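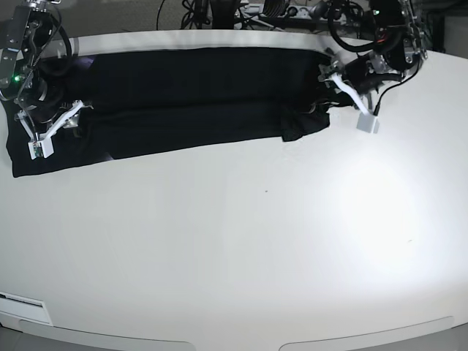 How far should a first-time group plan to ride in one day?
Plan on 36 miles at most, with the longest climb before lunch.

Week 2 handout: Planning a multi-day bike route

The practice route starts in Gerberg and ends in Avavberg, 288 miles in all. Work it out on paper first, then check it against the map software. The software tends to pick the shortest line, and on the Turero side that puts riders on a highway with no shoulder.

Mark these on your map before class:
Water stops
Towns with a bike shop
Train stations where a tired rider could drop out
Any stretch of gravel

The high point is Cardoso Pass, at 644 meters. The grade is mild from the west and steep from the east — ride it west to east if the wind allows. Agree on a meeting place at the top. Fast riders get cold waiting there.

Pack light. One set of riding clothes and one set for the evening will do, both in dark colors that dry overnight. 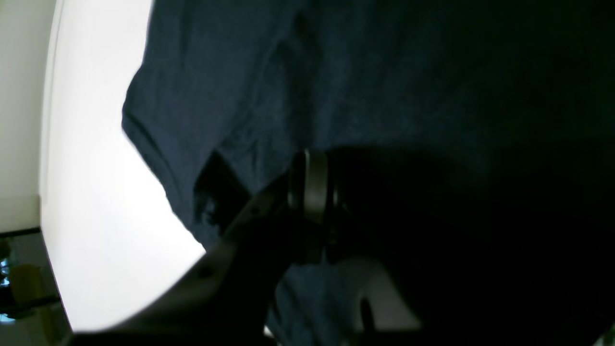
Dark blue knit fabric, close up.

Mixed groups need a pace rule. Let the slowest rider set the speed on paths, and let people spread out on open road between agreed stops. Write the stops on a card for each rider, as phone signal is poor past Turero.

For next class: bring your day-by-day split of the route and one backup for the pass.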